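Kit de picking Trondau (garra + software) – alguém comprou? Vale a pena?
Fórum Automação e Bancada > Robôs e garras
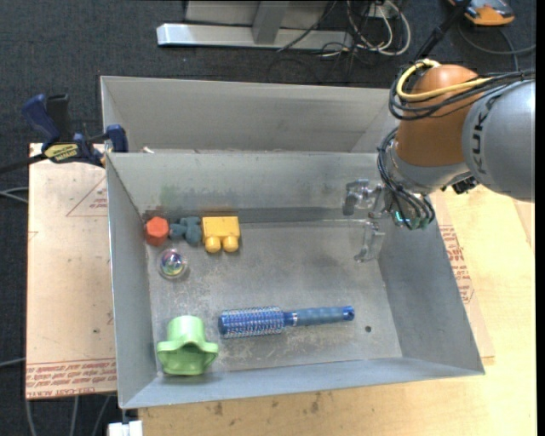
1. Mensagem de lowri_g

Boa tarde a todos. Peço desculpa pelo meu português, aprendo há poucos anos e ainda escrevo devagar.

O nosso laboratório avalia o kit Trondau, vendido pela Fimemell: garra de dois dedos, software de escolha do ponto de pega e suporte remoto por um ano. Temos um braço KUKA e o kit comunica bem com ele. Estamos a tirar objectos misturados de uma caixa de metal, e a licença de prova termina em novembro. Até lá devo escrever um parecer.

O que me agrada: a instalação levou 2 dias, com um manual claro. Os blocos e as peças com faces planas são fáceis para ele. O que não me agrada: a bola transparente e a escova de cabelo redonda. Com a bola, o software procura muito tempo e depois propõe um ponto ao lado. Com a escova, ele quer sempre pegar pelas cerdas e não pelo cabo.

Fiz 176 tentativas com o mesmo grupo de objectos e 113 foram boas. O vendedor disse-me que este resultado é normal. É mesmo normal?

Lowri Gough

2. Resposta de genivaldo.arruda

Pra objeto misturado, sem treinar nada, acho normal sim. Aqui a gente testou o mesmo kit com embalagem de cosmético e deu parecido. O transparente é problema de qualquer câmera de profundidade, não joga isso na conta da Trondau.

Agora, a caixa de metal também atrapalha. Parede inclinada cinza dá reflexo. Forra o fundo com alguma coisa fosca e repete.

3. Resposta de valdir_m

Discordo do Genivaldo. 113 em 176 com meia dúzia de brinquedo na caixa é fraco. Pelo preço que a Fimemell cobra eu esperava mais. Usei o Prusesitz um ano inteiro, o software é feio de doer, mas peça encostada na parede ele pega. E se a parede atrapalha, quem vende kit de picking em caixa tem que resolver isso, uai.

4. Resposta de genivaldo.arruda

Valdir, o Prusesitz que você usou era com ventosa. Ventosa em bloco liso é outra conversa. Põe ela numa escova pra ver.

5. Resposta de valdir_m

Tinha ventosa e tinha dedo. Usei os dois.

6. Resposta de thais.meireles

Lowri, uma pergunta: você deixou a abertura dos dedos no padrão de fábrica? No nosso veio em 40 mm e a garra nem tentava o que era mais largo. Está em Ferramenta > Limites. Outra coisa, no mesmo menu tem a margem de colisão com a parede. Se ela estiver alta, tudo que fica no canto é descartado e o programa não avisa.

7. Resposta de lowri_g

Muito obrigada pelas respostas.

Thaís, fui verificar e tem razão – a abertura estava em 40 e a margem de colisão no máximo. O manual fala disso só num anexo. Baixei a margem e ele agora aceita ir buscar o copo verde no canto, o que antes recusava sempre. Ainda não repeti a série completa, por isso não dou número novo.

Genivaldo, vou experimentar o fundo fosco. Valdir, compreendo a sua crítica e em parte concordo: um parâmetro tão importante não devia estar escondido.

Alguém sabe se o suporte da Fimemell ajusta o ponto de pega para objectos com cabo? O Darcy Goodwin, que trata das compras aqui, pergunta também se a renovação é obrigatória.

8. Resposta de thais.meireles

Renovação não é obrigatória, mas sem ela você fica sem atualização. Quanto ao cabo, a gente pediu coisa parecida e eles mandaram um arquivo de configuração. Fale com o Araújo, do suporte técnico, que ele responde rápido. No chat do site demora.

9. Resposta de valdir_m

Pergunta pra ele quanto custa o segundo arquivo. O primeiro foi de graça pra mim também.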